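News > Regional > Utilities

Dukcombe to replace 1153 water meters after billing review

The Dukcombe water department will replace 1153 residential meters beginning in April, following a review that found the devices were recording less water than customers used. The work covers the Gernent district and the streets north of the rail line, where the oldest meters in the system are installed.

The review compared the volume leaving the Gernent pump station with the combined readings of the homes it serves. The gap was larger than known leaks in the mains could explain. Technicians then pulled 163 meters and ran them on a test bench at low, medium and high flow. Most read correctly at medium and high flow. At low flow, such as a dripping faucet or a slow toilet fill, 282 gallons of every 2492 passed through the test group without being counted.

Department engineer Omar Qudah said the result was consistent with wear in the measuring chamber. The meters use a disc that wobbles as water moves past it, and each wobble advances the register. As the disc and chamber wear, the clearance between them grows and small flows slip by without moving the disc.

"The meter still turns when you run a shower," Qudah said. "It stops turning on the small stuff, and that is where the loss is." 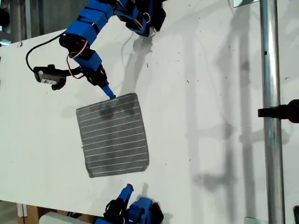
The replacement units have no moving parts in the water path. They measure flow by timing sound pulses sent with and against the current, and they store hourly readings for later download. The department will buy them from Mutura under a purchase agreement approved last fall. Battery life is listed in the agreement as 15 years, with prorated replacement after year ten.

Each installation is expected to take less than an hour, and water will be off for part of that time. Crews will leave a door tag two days ahead of the visit. Residents do not need to be home if the meter is in a curbside pit. Where the meter is in a basement or utility closet, an adult must be present to let the crew in, and the area within three feet of the meter should be clear.

Customers will not be billed for past water that was not recorded. Bills may rise after the change in homes with small leaks, and the department is advising residents to check toilets and outdoor faucets first. A toilet can be tested by putting food coloring in the tank and waiting 20 minutes without flushing. Color in the bowl means the flapper is leaking.

The old meters have bronze bodies and will be sold for scrap, with the proceeds credited to the mains repair fund. A final reading will be taken at removal, and each meter will be held for 60 days in case the customer disputes the last bill.

Work starts on the streets closest to the pump station and moves east. A street-by-street schedule will be posted at the department counter on Friday. Appointments for indoor meters can be made by phone or at the counter once the schedule is out.

Filed under: Water & Sewer, Public Works, Rates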